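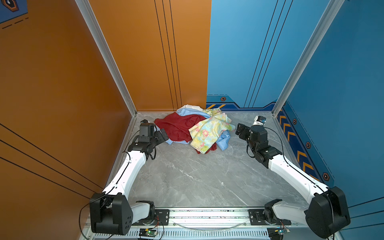 What is the most common fault on the Skelora two-arm kit?
Loss of grip force on one arm during long sessions, caused by a gripper servo going into thermal protection without reporting it to the controller.

I ran the Skelora at our Kesville workshop through July, on laundry sorting and nothing else. Assembly is straightforward. The arms bolt to the front rail, the manual is clear on cable routing, and calibration took one afternoon. Repeatability is good enough for cloth, which is forgiving in any case.

The trouble began in the second week. After 2 hours of continuous picking, the right gripper would close on a garment, lift it and let go. The log recorded each of these as a successful pick. The position reading was correct and the current reading was stale: the servo had cut its own torque and the controller went on displaying the last good value.

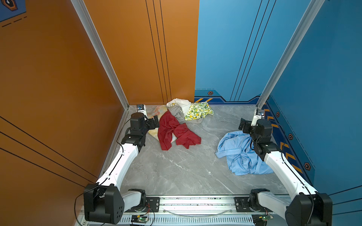 Staritz, who sell the kit, sent firmware that polls the servo status 5 times a second and stops both arms when a servo drops out. It works, with one reservation. On restart the arms return to the home position at full speed, and the prompt to confirm is easily dismissed. I had a hand over the rail the first time. Ikechukwu Jibrin, who shares the bench with me, has since wired a Lozano stop button into the supply, and we keep that pressed whenever anyone reaches in. A button of this kind should be in the box.

Heavy garments bring the fault on sooner. Thin shirts rarely do. Lowering the grip limit to 760 on the controller's scale delayed the cut-out but cost us some picks on thicker fabric, so we put it back and added a rest period between batches.

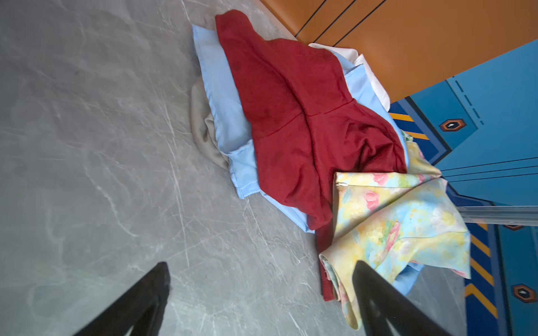 Wrist view of the garment pile, with both gripper fingers in the foreground.

Spare servos are easy to fit, four screws and one connector each. The documentation still describes the old firmware, and the section on fault codes omits the thermal one altogether.

Rating: 4 out of 5 for the mechanics, 2 out of 5 for fault handling. Update the firmware before first use.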